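Perkano Folding Drying Rack, Two Levels: My Review After One Winter

I live in a small apartment in Dellatstead, on the third floor, with no balcony and no dryer. For several years I dried my clothes on the doors and on the backs of chairs. In October I decided that this must stop, and I bought the Perkano folding rack with two levels. I have used it since then almost every day, and I want to share my experience, good and bad.

First impression

The rack came in a flat box. There is nothing to build except the four feet, which you push on by hand. The instructions are one sheet of paper with drawings and I understood them without difficulty. One foot was very tight and I had to warm it in hot water before it went on. After this it never moved again.

When it is open, the rack takes almost the whole width of my hallway. When it is closed, it goes behind the bedroom door. It weighs 2162 grams on my kitchen scale, so I can carry it with one hand, also when it is half full of shirts.

What I dry on it

The top level is for the heavy things: jeans, towels, one sweater lying flat. The lower level is for shirts and T-shirts. A complete load from my machine fits, but bed sheets do not. For a sheet I must fold it in four, and then the middle stays damp until the next day.

For socks and other small pieces the bars are not good. They are too thick and the socks slide down to the floor. I use a clip hanger for this, and I think everybody with a rack like this one should have one also. 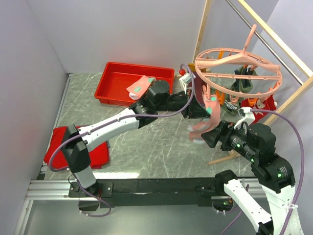 Pink clip hanger, for the small laundry.

A clip hanger is a cheap thing, and it saves much room on the rack. I hang mine from the shower rod. It is best to put pieces of similar weight across from each other, otherwise it leans to one side and the socks touch. Please look at the clips before you buy. On my old one the springs became rusty and left brown marks on a white undershirt, which I could not wash out.

Compared with the Hamann

My sister has the Hamann rack, which costs more. I used it for two weeks when I stayed at her place. The Hamann has thinner bars with a rubber cover, and clothes do not slide on it. It also has small wheels. On the other side, it is heavy and when it is folded it does not stand alone, it must lean on a wall. Mine stands alone. For my apartment this is more important, for a house with a laundry room I would maybe choose the Hamann.

I also looked at the Weta wall model in the store, but I rent and I am not allowed to drill.

Drying time

With the window a little open and the heating on low, T-shirts hung in the evening are dry at 7 in the morning. Jeans need until the next evening. If I fill both levels, everything needs longer, and the lower level is always the last. I now leave one bar empty between the thick pieces and it helps a lot. A small fan on the floor helps even more.
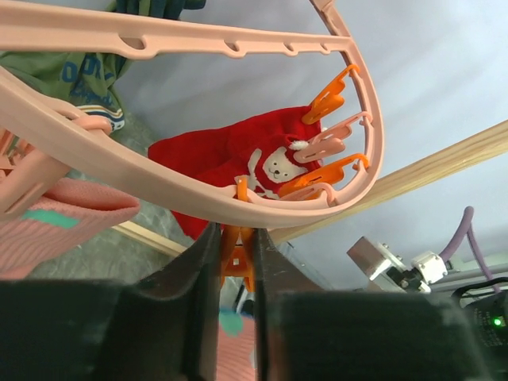

What I do not like

The lock of the side wing is weak. The box says up to 15 kilograms, but with two wet bath towels the wing already goes down on one side. I put the towels in the middle now. Also the white paint came off in one place, where the wing touches the leg. There is no rust until now, but I wipe this place dry after each use.

The feet make gray marks on a light floor. They go away with a wet cloth.

Would I buy it again?

Yes, for a small apartment and for one or two persons. A family with children will need something larger, or two of them. I wrote to the company about the lock and they sent me a new one for free, which came after nine days. The new one holds a little better than the first. I give four stars of five.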